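Papered table

Last updated: Thu 4 May

A papered table, also called a taped table or (mostly in and near Purnside) a squared table, is an ordinary table whose top has been covered with brown kraft paper and then marked off with strips of colored tape into a number of rectangular spaces. The spaces are usually called cells, although older people who grew up with the custom will often say "rooms," and children pick up either word without any trouble. It is used for sorting and putting away small things, above all toy blocks, and it has found its way over the years into playrooms, church halls, toy libraries, sewing rooms and a fair number of garages.

The paper is not meant to last, and a good part of the pleasure people take in a papered table comes from laying a fresh sheet every so often. The tape goes down anew each time, and with it the whole arrangement of cells can change to suit whatever is being sorted that season.

Name and origin

The practice doesn't have one clear beginning. Covering a table with wrapping paper for messy work is an old household habit, and so is marking out spaces on a surface with tape, chalk or string. The two were brought together under a single name in the leaflets of the Umali Toy Library in Purnside, which lends toys by the bag and has to check every bag as it comes home. The first of these leaflets, a folded sheet handed out one March to families joining the library, spoke of "our papered table by the window" as though everybody already knew what was meant, and perhaps in Purnside they did.

The library's own list ran to 814 bags at the time, and a great many of those bags held blocks. The leaflet recommended that families keep a papered table at home as well, or at least a papered tray, so that a set could be laid out and looked over before it was returned. Later leaflets dropped the window but kept the name.

The word "rooms" for the cells is thought to come from Rustia, a tidying game described below, in which each block has to be walked home to its room before supper. Whether the game borrowed the word from the table or the table borrowed it from the game has been argued both ways, and good-naturedly, for as long as either has been around.

Paper

Kraft paper is the usual choice and for most people the only one. It is strong for its weight, it comes on wide rolls, and its plain brown color is restful to look at and shows off brightly colored toys very nicely. A heavier grade lies flatter and puts up with more pushing and dragging. Lighter grades will do for an afternoon, but they pucker under the tape and tend to tear at the corners of the table, where hands and sleeves rub against them most.

The sheet is cut with enough to spare on every side that it can be folded under and fastened beneath the tabletop. Some people cut the edge flush instead and tape it down along the rim – a neater look, though it needs attention sooner. If the table is too wide for one sheet, two are laid side by side with a small overlap, and the seam is placed where a line of tape will cover it anyway. Curl from the roll is taken out beforehand by rolling the paper gently the other way and leaving it overnight under something flat.

Tape

The tape has to be easy to see against brown. Dark blue, black, white and red are all common, and yellow is generally found disappointing, looking cheerful on the roll and rather faint once it is down. A cloth or paper tape is easier to lay straight than a shiny plastic one, as it can be lifted and set again while the line is being fixed. Brirolier, a maker of craft and office supplies, sold a narrow tape especially for the purpose for a while, with small ticks printed along one edge for measuring. It was well liked, and people who still have a roll of it are inclined to save it.

Lines that run the length of the table are laid first, and the cross lines after. A strip is fastened at one end, drawn out over the paper with a little tension, lowered, and then smoothed with the side of the hand from the middle toward the ends. Pulling hard is a mistake that nearly everyone makes at first, and it shows up the next day as a ripple in the paper on both sides of the strip.

Size and number of cells

A cell 10 inches across will hold a modest heap of blocks with room left over for a child's hands, and this is the measurement the Umali leaflets give. It has become something of a standard, though a loose one. Cells do not have to match one another. Many households keep a row of larger ones along the side where people sit and let the far row be shallower, with the far cells used for things that are already sorted and only waiting to be carried off.

How many cells to make depends on the things and on the patience of the people sorting them. Very young children do best with 2 or 3, and are apt to treat any more than that as decoration. Older ones will happily ask for more lines than the table has space for, and it can be worth letting them try it, if only for the fun of peeling the extras up again afterward.

Bins

Loose things come to the table in a bin, and they leave it in one too. The bin is placed directly on the paper, most often toward a corner or along the far side, where it leaves the cells nearest the sitter free. Shallow bins are preferred to deep ones by nearly everybody who has written on the subject, and the writers can be surprisingly firm about it. A deep bin hides its last few pieces, and a child reaching to the bottom will usually tip the whole thing over to get at them (there is a certain logic to this, and it is very loud).

The color of the bin is a matter of taste, with the one piece of standing advice being to pick a color that none of the toys share.
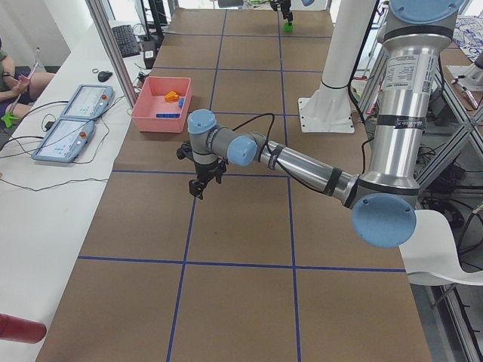 Block sorting is the use for which the papered table is best known, and it is the one that shows how the parts are meant to work together. A set is emptied or picked out piece by piece, its members are moved into the cells by color, shape or size, and when the sorting is done they travel back to the bin one cell at a time, so that anything missing is noticed on the way. A pink plastic bin with low sloped walls, set on the upper left part of the table with an orange block and a couple of blue ones lying inside it, is very much in keeping with the usual advice, the pink being well away from both of the block colors, and dark blue tape gives lines that can be picked out easily against the brown. A small upright block and a flat block of the same color make a familiar puzzle for beginners, who must decide whether the two belong together or apart. Either answer is accepted, and the talk that goes into choosing is thought by many parents to be the best part of the exercise.

Rustia

Rustia is the tidying game played on a papered table. One player names a cell as the home of a color, the next names another, and so on around the table until every color has somewhere to go. Blocks are then moved in turn, a single block to a turn, and a block may rest in a strange cell overnight but not for two turns running. There is no real winner. The game ends when the last block is in its proper room, and the players clear the table together, starting with whichever cell is fullest.

A quicker form is played with the bin in the middle and everyone moving at once. It is better suited to cousins and rainy weekends than to a quiet evening.

Other uses

Sewers use the cells for buttons, snaps and bobbins, and quilters lay out cut squares in them before piecing. In the garage, a papered table keeps screws and washers in order while something is being taken apart, with a few words penciled on the paper beside each heap – a convenience that a bare tabletop doesn't offer. Seed savers in the Purnside area use them in the fall for drying heads and pods, one variety to a cell, and write the names straight onto the kraft paper, which can then be torn along the tape and folded up around the seed as a packet.

Jigsaw puzzles are sometimes sorted this way as well, edge pieces in one cell and sky in another, although people who love puzzles tend to find the tape a nuisance once the building starts.

Care and renewal

Between sheets a papered table needs very little. Crumbs and grit are brushed off with a soft brush, and a damp cloth is kept well away from the paper. Small tears can be patched from underneath with a scrap of the same roll, or simply covered by shifting a line of tape a little to one side. Tape that has begun to lift at the ends is pressed down again, and if it keeps lifting it is replaced from end to end, as a short patch on a long line catches every block that slides over it.

When the sheet is renewed, the old tape is peeled off first, slowly and at a low angle. The paper beneath usually has plenty of life left in it, and commonly goes on to wrap parcels or line shelves, or is handed over to the children for drawing, with the pale stripes where the tape used to be serving very well as roads.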